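Home Guides Kitchen Spare parts Contact

Luta Countertop Set – Setting Up and Daily Use
Section 4: Mat, mug tree and toaster oven

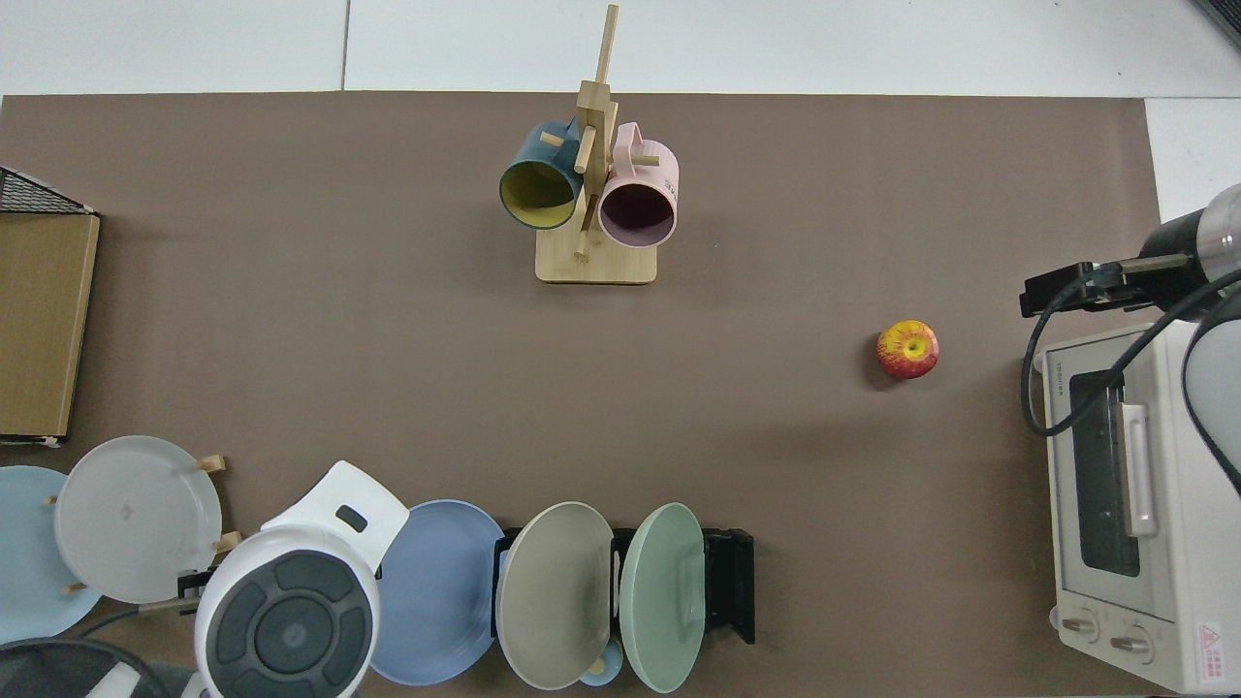 Fig. 4.1 – Mug tree at the back of the mat, oven at the right, middle of the mat left free.

Before you start

Read this section to the end one time before you put anything on the worktop. It was written for the Luta mat and mug tree, and it can be followed with most small toaster ovens. For everything that concerns the oven itself (power, heating, cleaning of the inside) the booklet of the oven maker comes first. If our text and that booklet say different things, follow the booklet.

You will need a soft cloth, mild washing-up liquid, a dry towel and a tape measure.

4.1 Laying the mat

1. Take everything off the worktop and wipe it. Dry it well, also in the corners.
2. Unroll the mat with the matte side up. If the ends lift, roll it the other way for a moment and lay it down again.
3. Push the mat to its place and smooth it with the flat hand from the centre to the sides.
4. Leave it for 40 minutes before you put heavy things on it.

Note: A new mat can have a light smell. Hang it near an open window overnight.

Caution: The mat is not a trivet. Do not put hot trays, pans or the crumb tray on it. Keep a proper heat stand within reach of the oven.

4.2 Placing the oven

1. Decide which side of the worktop is nearest to the socket. The oven goes on this side. In Fig. 4.1 it is the right side, and the front of the oven looks to the middle of the mat.
2. Measure the free space around the oven and compare it with the distances in the oven booklet. These are different from one model to another.
3. Lift the oven with two hands from underneath. Never lift it by the door handle.
4. Open the door fully. It must not touch the mug tree, a cup or anything else.
5. Check that you can reach the knobs without putting your arm over the open door.
6. Check if your oven booklet permits a mat under the oven. If it does not, move the mat to the side, so that the oven stands directly on the worktop.

Caution: Leave all warning labels on the oven. If a label has become difficult to read, ask the oven maker for a new one.

Note: No cable may rest on the oven while it is warm. Lead the mains cable behind the oven by the shortest way to the socket.

4.3 Placing the mug tree

1. Put the wooden base flat on the mat, near the back edge. Press lightly on each corner. If it rocks, there is probably a crumb under it.
2. Turn the post until the pegs you use most are easy to reach from the front.
3. Hang the first mug by its handle, then hang the second one on the opposite side of the post. With only one heavy mug the tree can tip.
4. Let each mug hang with the mouth to the side or downwards, as the peg allows. The teal mug and the pink mug in Fig. 4.1 hang on either side of the post.
5. Pull each mug gently. A handle that is too narrow for the peg will sit badly, and such a mug is better kept in the cupboard.

Note: Dry the mugs with the towel before hanging. Water which runs down the post leaves grey marks in the wood – they can be sanded away, but it is slow work.

Caution: Do not move the tree with mugs on it. Take them off first.

4.4 The middle of the mat

The middle is your working place. Keep it free when you are not preparing food. A single apple, as in the figure, does no harm, but a full fruit bowl soon takes the space where you want to cut bread or fill a plate.

If you cut food, always use a board on top of the mat. A knife goes through the surface very easily and we cannot replace a cut mat under the guarantee.

4.5 Weekly care

1. Unplug the oven and let it cool completely.
2. Take away the mugs and the tree, then the oven.
3. Wipe the mat with warm water and a drop of washing-up liquid. Wipe again with clear water.
4. Wipe the wooden tree with a cloth that is only slightly damp. Do not put it in the dishwasher.
5. Let everything dry before you set it up again, in the same order as above.

Every 7 weeks, turn the mat by half a turn, so that it wears evenly.

Text: Uzma Niazi. Checked by Rizwan Tarar, 7/10/19.

Next: Section 5, Drawer inserts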